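4. 現場に入ってみて考えたこと

4.1 畳む仕事はどこへ行ったのか

さて、ここからは数字の話を少し離れて、私が作業場で見たり聞いたりしたことを書いていきます。調査先のVimsteadは、医療用の布製品を洗って畳んで病院に戻す会社です。私は8月のあいだ、ほぼ毎日ここに通いました。朝礼にも出ましたし、お昼も一緒に食べました（食堂の豆のスープがやたらとおいしい!）。前章のアンケートだけでは見えなかったことが、この時期にずいぶん見えてきたと思っています。

会社が自動化の計画を始めたとき、最初に候補に挙がったのはガーゼの折り畳みでした。一日に2232枚、全部が手作業です。管理側から見れば「単純で、繰り返しで、機械向き」な工程なのですが、実際に畳ませてもらうと、これがまあ難しい。織り目が粗いので端をつまむと斜めに伸びるし、重なった布は一枚だけ取ったつもりが二枚ついてきます。私が一山終えるころには、隣のJudite Correiaさんは三山目に入っていました。

Correiaさんに「どこを見て畳んでいるんですか」と聞いてみたところ、返ってきたのは「見てないよ、指で数えてるの」という答えでした。布の厚みを親指の腹で感じて、足りなければ開き、多ければ一枚抜く。本人は説明するほどのことではないと思っていたようで、作業標準書にも一行も書かれていません。3.2節で述べた「書かれていない手順」の、いちばんわかりやすい例だと思います。

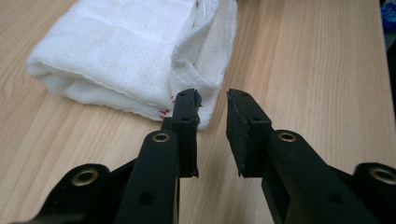 で、この「指で数える」を機械にどう渡すかという話になります。導入を担当したSkurnitoraの技術者たちは、はじめ現場の人にあまり話を聞かずに設計を進めていました。つまむ力を一定にして、決まった位置で折る。理屈は通っているのですが、試運転では100枚のうちきれいに積めたものが半分にも届かず、残りは結局、人の手で畳み直しです。畳み直しは最初から畳むより面倒で、このころの休憩室の空気はかなり重たかったです。

流れが変わったのは、Clementina Baptistaさんが試験の場に加わってからでした。Baptistaさんは検品の担当で、畳み方の癖を見れば誰の仕事かだいたい当てられるという人です。技術者の横に座って、「そこは引っぱらないで、落とすの」「今のは端が逃げた」と、その場でどんどん口を出していく。最初は技術者の側も戸惑っていましたが、一週間もすると、逆に呼びに来るようになっていました。道具を手に持って布をつかみ、人の動きのほうを記録して手本にするという進め方も、このやりとりの中で決まったものです。

ここで私が気になったのは、手本を作る時間が誰の仕事として数えられているか、という点です。作業者は一回の記録に2時間ほど取られますが、当初これは「協力」という扱いで、その日の畳み枚数のノルマは下がりませんでした。Correiaさんが班長に掛け合って、ようやく記録の時間が勤務として別枠になります。小さな変更に見えるかもしれません。でも聞き取りでは、この件に触れた人がとても多かったのです。「教えているのに、遅いと言われるのはおかしい」という声は、ほとんど同じ言い回しで何人もの口から出てきました。

もう一つ、腕や肩の痛みのことも書いておきたいです。自動化に期待することを尋ねると、多くの人がまず体のことを挙げました。仕事がなくなる不安は当然あるけれど、夕方に腕が上がらないのはもっと切実だ、と。ただし、機械が簡単な布を引き受けると、人のところには濡れたり絡んだりした厄介な布ばかりが集まるおそれがあります。同業のAbreuで先に導入したときには、実際にそうなったと聞きました。枚数は減ったのに疲れは増えた、というわけです。

Vimsteadではこの話を受けて、難しい布の担当を日ごとに交代する案が出ています。まだ試行の段階で、誰が当番表を作るのかも決まっていません。私が最後に訪ねた日も、Correiaさんと班長はその表をめぐって、畳み台の横で言い合いをしていました。当番制が疲労の訴えにどう影響するかについては、4.2節で班ごとに分けて見ていきます。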